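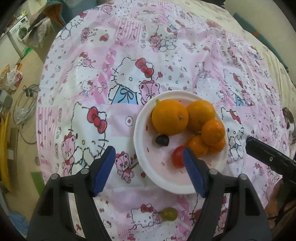
October, 07:40. Border swab pilot, page carried over from the Skarbridge binder.

Finished the recount of the ferry terminal samples. 400 tubes logged at the desk, 398 in the rack. 2 missing. Went through the rack twice, then Jolene did it, same answer. Her guess is the late boat, when the label printer jammed and people were writing on tape. Plausible. Checking the tape ones next.

Extraction went fine otherwise. Switched to the Soomro kit half way down the plate as the old one ran out -- wells from column 7 on are the new kit, do NOT pool them in the analysis until we have the side by side. Marked it on the plate lid and in the sheet. Lid marker is already rubbing off.

09:15

Controls. Positive came up where it should. Negative clean in both rows. One of the blanks crept up very late, past our cutoff, so I'm calling it clean but writing it down. Same thing happened on the Tindovska run and we didnt write it down and then argued for a whole afternoon.

Repeat that blank with fresh water. New bottle, the one on the top shelf, not the open one by the sink.

10:50

Call with the ministry press office. They want one number for arrivals, "share infected," by tonight. Told them we have a share of tubes positive, from people who agreed to be swabbed, at one terminal, on the days the boat ran. They said yes but what is the number. Jolene took over the phone at that point.

Agreed wording, so we all say the same:
- positives among sampled passengers, Skarbridge terminal only
- refusals given next to it
- no comparision with the airport until the airport uses the same form

Refusals still a mess. The desk wrote some on the back of the form and some nowhere. Need to ask for the boat manifests, 700 names for the period if the harbor's total is right. Katene (that's Jolene, the harbor people only know her by last name) has the contact.

13:20

Found one! Tape label stuck to the underside of the rack, tube was sitting in the overflow box with no label at all. Matched on the desk time and the cap color. Jolene not happy matching on cap color and she's right, so it goes in as "unconfirmed" and stays out of the count. The other one still missing.

Freezer log: door alarm at lunch, somebody propped it to get the ice packs out. Temp recovered, chart printed and taped on the facing page. Please stop propping it.

15:05

Plodesora sent the sequencing slots. Two for us, early ones. Picking the two strongest positives from the old kit only, keeps it simple. Courier needs the box packed before four, dry ice form is in the drawer under the scale -- last copy, so photocopy it first.

Repeat blank: clean this time. So probably the open water. Binned the bottle.

Left for tomorrow
- manifests, chase
- side by side for the Soomro kit, same samples, both halfs on one plate
- new printer ribbon for the terminal
- ask the late shift about the last tube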